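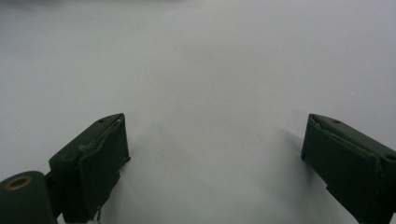

Last edited in August, 10:23

A thread on writing letters on paper, in a language which is not your first one. I have done this for some years and I want to put down what I learned, mostly for people who write me the same question again and again.

I come from Zorusia and I live now in Waseo. At home I was the person in the family who wrote well. Aunts came to me with their letters to the pension office. Then I moved, and in English I could not write a birthday card without fear.

My first English letter was to my landlady, Bernadette Tully. The kitchen tap was dripping and I wanted to be polite. I wrote a whole page before I mentioned the tap. She told me later she read it twice and thought I was moving out.

She kept the letter. I have asked for it back and she refuses.

So, first piece of advice. Say in the first lines why you write. In my language it is rude to begin with your own business. You ask about health, the parents, the weather, the harvest if there is one. In English the health can come second and no one is hurt.

But do not drop it completely. I tried that too, after the tap. I became so direct that my letters sounded like parking tickets.

Now about the beginning. "Dear" is for everyone. This was very hard for me to believe. I asked three people separately if I can really write "Dear" to a man from the water company. Yes, you can. He will not think anything.

"My dear" is different. Please be careful with "My dear."

I have a regular pen friend, Keith Tapsell. We found each other through the letter page of a gardening magazine, which I bought for the vocabulary. I had no garden at that time. He had written in to complain about an article on leeks.

I wrote to him that I agreed about the leeks. I had no opinion about leeks. I wanted to practice the past perfect.

He answered with four pages. I had to learn the leeks quickly.

We have written for so long now that I do have opinions, and also a garden, if you count a balcony. Keith does not count a balcony. This is our oldest disagreement.

About length. In the beginning I set myself 400 words for each letter, because the teacher in my evening class gave us this number for homework. It is a good number for homework. For a letter it made me add things at the end which nobody wanted, such as a second description of rain.

Now I stop when the paper is full or when I have to cook. Some letters are one side only. Keith's shortest letter to me was a single sentence about slugs and I was very happy with it.

Drafts. Somebody asked if I write a draft first. In the first year I did, always. I wrote on the computer, let the spelling program look at it, and then copied everything by hand. The result was correct and quite dead. Even I was bored when I copied it.

What I do today: I make a small list on the back of an old envelope. Only key words. "Dentist, new stairs, Mom's visit, ask about his knee." Then I write directly on the good paper with the list next to me.

If I make a mistake I cross it out with one straight line. Not scribbling. One line is calm and the reader can still see what you wanted to say first, and sometimes that is the better word.

Keith once answered to a word I had crossed out. He said he preferred it. The word was "soggy."

Paper. I know that some of you only came here for the paper, so. I use the Narkow pad, the cream one without lines, and I put a lined sheet underneath so I don't climb up the page. Without the lined sheet my rows go to the upper right corner like birds leaving.

I tried very expensive paper one time, a gift. It was so beautiful that I could not say anything on it. It is in the drawer. If you receive such paper, my advice is to spoil the first sheet immediately with a shopping list.

Pens. Any pen which does not make you press. I had pain in the thumb for a whole winter and thought it was age, and it was the pen.

Where to write. At home I am disturbed by my own dishes. I go to Café Zulu behind the post office, to the small table by the coat hooks. They let me sit with one tea. The advantage is obvious: when the letter is finished, the mailbox is on the same street and I cannot change my mind.

Changing my mind was a big problem before. I had a drawer with letters which were ready, with stamp and everything, and I did not send them because I had found a mistake after closing. 23 letters! I counted them when I moved apartments. Some had stamps that were no longer enough.

I opened them all on the floor of the new place. In most of them I could not find the mistake anymore.

So this is advice I give with my whole heart: close it, send it. A wrong preposition never stopped a person from being glad about mail.

Prepositions, while we are here. I am "on" the bus but "in" the car. I have accepted it. I wrote for years that I was "in the phone with my sister," and Keith never corrected it. I asked him why. He wrote back that he knew where I was.

Should you ask your pen friend to correct you? Opinions differ. I asked Keith in the second letter and he said no, he had not been a teacher for all his working life in order to be one on his vacation. I found this a bit hard then. Now I think he was right.

What helped me more than correction was stealing. When he uses a phrase I like, I write it in a notebook, and I use it in a letter to another person. Never back to him at once, it looks like a parrot. "I can't complain, but I will" is from him. "It's neither here nor there" also.

"Neither here nor there" I used wrongly for a long time, by the way. I thought it means a person who is traveling.

Endings. For me this is still the most difficult part. In my language there is a formula for each kind of relation, and you simply choose. Uncle, colleague, priest, somebody you owe money. In English I stand there with "Best" and feel that a word is missing. Best what?

I tried many. "Yours faithfully" made people ask if I was angry. "Love" I used too early with a dentist's receptionist. "Warmly" I like to receive but I cannot write it, I feel like a soup.

With Keith I write "Until the next one." With Bernadette Tully I write "Your tenant," even though I have not been her tenant for a long time. With offices I write "Sincerely" and do not think further.

Someone asked in the replies what to write about when nothing happened. Nothing happened is excellent! Those are the letters I keep. My mother wrote me one about waiting for a man to bring a wardrobe. He did not come. It is two pages and I know parts of it by heart.

Try to write one thing exactly. What you had for lunch and where you sat. What the neighbor shouts at his bicycle. If you write "everything is fine here, work is busy," the other person has nothing to hold and will answer "same here," and after that it dries out.

And ask a real question, only one or two. If you ask ten questions the answer becomes a form to fill in. I did this to my cousin and she numbered her replies.

Also somebody wants to know how you find a person to write to. I don't have a clever method. Gardening magazine, as I said. A former landlady. A colleague who retired and said "keep in touch," and I took it literally. She was surprised, but she answered.

There are also clubs for this. I was in one for a short time. It had 2000 members and a list where you choose by hobby, and I got so many first letters that I never came to a second one. For others it works very well, my friend from the evening class found a lady there with whom she exchanges crossword puzzles.

How often? Keith and I have no rule. Sometimes two letters cross each other, and then for a while we are answering things in the wrong order, and he is sorry about my cold when I am already telling about the beach.

If somebody is silent for long, I send a postcard and not a letter. A letter asks for a letter. A postcard asks for nothing. I put on it the weather and one vegetable.

Small correction to a post higher up: the café is not behind the post office, it is behind the old post office. The new one is at the station. Thank you to the two people from Waseo who wrote to me about this, one of them quite strictly.

Another question: do I keep copies of what I send? No. So I have his half only, in shoeboxes, and when I read them it is like hearing a person talk on the phone. "No, I don't think you should paint it." Paint what? I have no idea anymore.

I will add more about envelopes later, because I have strong feelings about the ones with a window. Now I must go, my tea is finished and Keith is waiting to hear about the beans.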